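De : Vlasta Bošković
À : liste de diffusion du projet Hullano
Date : 6 juin 2023
Objet : Re: Segments rejetés lors de l'estimation de trajectoire

Cher collègue, chers membres de la liste,

Blagoje Nikolaidis a écrit :
> Lors du traitement du lot Laskowska avec la version Beta de la chaîne,
> je constate que plusieurs démonstrations sont écartées avant
> l'apprentissage. Le seuil de reprojection est-il en cause, ou faut-il
> revoir la phase de cartographie ? Je souhaiterais une réponse avant de
> lancer le lot de Retby.

Le seuil n'a pas été modifié depuis la version précédente et nous ne recommandons pas de l'assouplir. Sur les 454 démonstrations du lot, 300 ont été retenues sans intervention. L'examen des autres indique que la perte de suivi survient le plus souvent dans les premières secondes, lorsque la pince est relevée et que le plan de travail sort du champ. 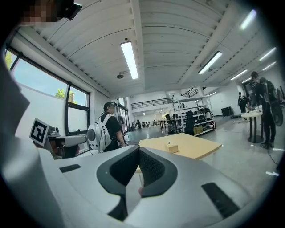

La relocalisation dépend, dans ces orientations, de la structure fixe du local et très peu des objets manipulés. Elle suppose que la carte initiale comprenne des vues dirigées vers le haut, ce que le protocole en vigueur ne prévoit pas. Le plafond en tôle nervurée, avec ses poutres blanches et ses luminaires allongés, fournit des contours nets, mais aussi des motifs répétitifs propices aux faux appariements. Le marqueur posé sur le comptoir, sous la fenêtre, sert à fixer l'échelle et l'origine du repère ; il ne saurait compenser une carte incomplète. Les personnes présentes dans la salle doivent en outre être masquées avant l'extraction des points d'intérêt.

Il est donc demandé aux équipes de procéder comme suit pour le lot de Retby :

- enregistrer 5 passages de cartographie par salle, dont 2 avec la pince inclinée vers le haut ;
- conserver le marqueur à la même place durant toute la session ;
- joindre au lot le journal complet de relocalisation, y compris pour les segments rejetés.

Les démonstrations écartées du lot Laskowska ne doivent pas être supprimées. Elles seront retraitées en août avec une carte étendue, et les résultats seront communiqués sur cette liste.

Je vous prie d'agréer, cher collègue, l'expression de mes salutations distinguées.

Vlasta Bošković
Coordination des données, projet Hullano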